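Manuales > Puesto Arnov > Preparación del turno > Trabajo con la pinza de mano

4. Antes de empezar el turno

Sabemos que para muchos de ustedes el puesto Arnov es una novedad, y que quien lleva años ordenando cestas a mano tiene su propia manera de hacerlo. No se la queremos quitar. En Burora la pinza se encarga de los movimientos repetidos, y ustedes pasan a enseñarle, a corregirla y a decidir cuándo una pieza se aparta.

1. Despeje la mesa y deje la cesta a la derecha, donde le quede cómoda.

2. Abra la pinza del todo y mire las dos almohadillas con calma. Si la espuma está levantada o gastada, pida un recambio (referencia 1371) y no empiece todavía.

3. Compruebe los tornillos de las almohadillas con la llave pequeña. Basta con que estén firmes – no hace falta apretar con fuerza.

4. Haga 2 cierres en vacío, despacio, antes de acercarse a la primera pieza.

PRECAUCIÓN: no meta los dedos entre las almohadillas con la pinza encendida, ni siquiera para quitar una pelusa.

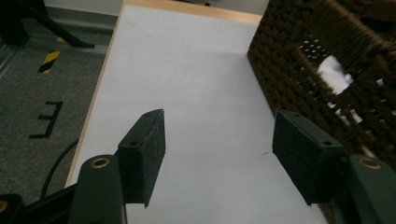 5. Trabaje a su ritmo. Los primeros días casi todo el mundo va más lento que antes, y eso ya está previsto en el reparto de tareas; el encargado de línea no compara esas jornadas con las anteriores.

NOTA: quienes venían de la línea Tierney conservan su horario y su pausa de media mañana. Las dudas sobre el cambio de puesto se tratan en la sección 5, junto con el calendario de formación del sábado.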